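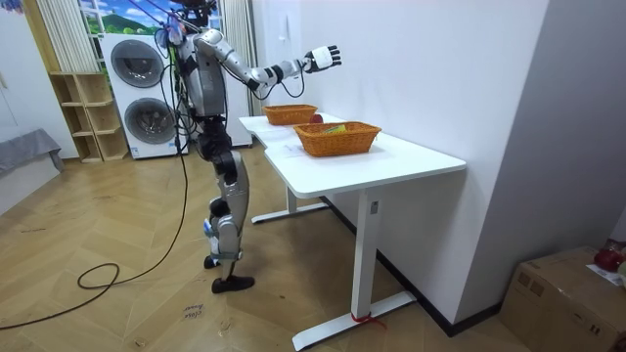
Ita Brennan wrote to ask how one keeps a desk clear when it is used by the whole family, and whether baskets only hide the mess. I think they help, if you keep them few.

Home | Kitchen | Desk and Shelves | Floors | Contact

Two baskets on a desk are enough. I use one for things in work this week and the other for small things that must go back to another room. On Saturday I empty the second one completely, also the coins and the pen caps.

Woven baskets collect dust between the strands. Turn them over and brush with a dry paintbrush, then wipe with a damp cloth and let them stand in the air until evening. Do not soak them.

A white tabletop shows every ring from a cup. Mix a spoon of baking soda with a little water, rub softly, wipe - and do not use the rough side of the sponge.

For a herringbone floor, sweep along the boards first in one direction and then in the other. Put felt under chair legs. I bought a sheet from Hrubý for 80 crowns and cut 36 pieces from it.

Comments (2)

Caoimhe Fahy: The paintbrush works very well, thank you!

Marek: Can I use vinegar on the wood floor?

Contact Bovside Home Tips | Back to top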